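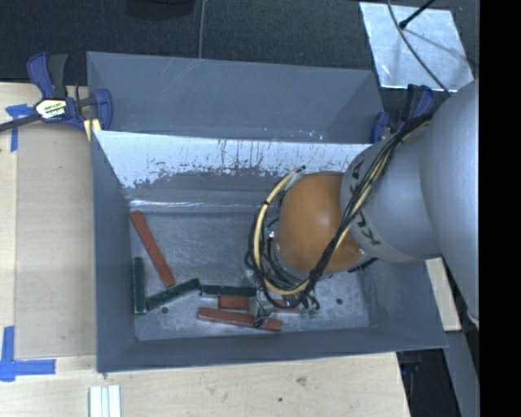
Red and green blocks in the grey bin, Plitton workshop.

Search jobs and keywords Go

Block sorters and packers wanted -- short term, Plitton
Posted 21 April 2026 by Gridness hiring desk

We need people for the blocks. Red ones, green ones, long shape, all come in mixed in deep bins and have to go out sorted into sets. Bench work, mostly standing. Ollitz sets first, then the Lozano order which is the bigger one.

What you'd be doing
Emptying bins. Sorting by colour. Checking each block for chips, dents, bad paint -- rejects go in the tray under the bench, not back in the bin please. Boxing up, label on the short end. Wiping the bins out at the end of a shift, they get scuffed and dusty.

Hours
Early shift or late shift, say which when you apply. 14 places, work runs for the rest of April and maybe longer if Lozano confirm thier second batch. Can't promise that yet.

Pay
13 pounds an hour, paid weekly. Breaks paid. Tea and coffee free, bring your own lunch, there's a microwave and a fridge but the fridge is small.

You
Can tell red from dark green under strip lights (we do a quick check on the day, takes a minute). OK reaching down into a deep bin over and over. Turn up on time. No experience needed, packing or warehouse work a plus. Closed shoes, sleeves rolled or tight, no rings or braclets at the bench.

Where
Gridness, Unit 254, Plitton. Side door, ring the bell. Parking is tight so bus if you can.

To apply
Short note with your name, phone number, shift you want and first day you can start. Quote ref 2065. Drop it in at the side door or use the form on the jobs page. No CV needed. Anyone who did the winter packing with us -- just say so and skip the form.

Last updated 2 hours ago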